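How to host a reality TV finale night (and still hear who wins)

Jun 1, 2019

I've hosted a finale party for every season of Pemstead since it started, and the first one was a disaster. Fourteen people talking through the elimination, the stream dropping out, and my mate Donnie Galbraith reading the winner off his phone a full minute before the rest of us saw it. I've got better at it! So if your favourite show is wrapping up soon, grab a cuppa and I'll take you through how I do it.

Start with the group chat, a week out. Put the start time in the very first message, and make it half an hour before the show does. People will be late. Tell them who's allowed to bring kids and what you'd like them to bring (chips, always more chips).

Next, sort out the phones. I put a big salad bowl by the door and everyone's goes in on silent until the credits roll. If someone's on call or has a babysitter at home, they can keep theirs as long as they stay off social media. Donnie doesn't get an exemption.

Then do the sweep. Write each finalist's name on a slip of paper, fold them up and let everybody draw one. With 4 finalists and a bigger crowd you'll have a few people sharing, and they can split the prize. I also hand out a prediction sheet with questions like:

Who cries first?
Which evicted housemate gets booed?
How many times does the host say "journey"?
Final vote margin, closest guess wins

Score it in the ad breaks. It gives people something to do and keeps the chatter out of the good bits. Last August my neighbour Iveta Bednárik won the lot without having watched a single episode, and I'm still a bit sour about it.

For food, stick to things you can eat in the dark with one hand. Party pies, dumplings, little sandwiches. I did a slow-cooked lamb for the Kekimville finale and missed the whole reunion segment carving it.

Test your stream the night before, on the telly you'll be using, and log everyone else in the house out of the account. If you're recording as a backup, add an extra hour to the end, as live finales love to run over.

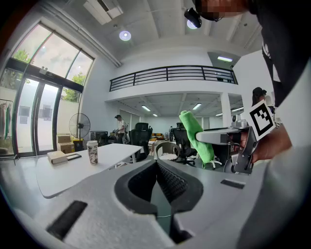 Coffee on the desk, green cloth at the ready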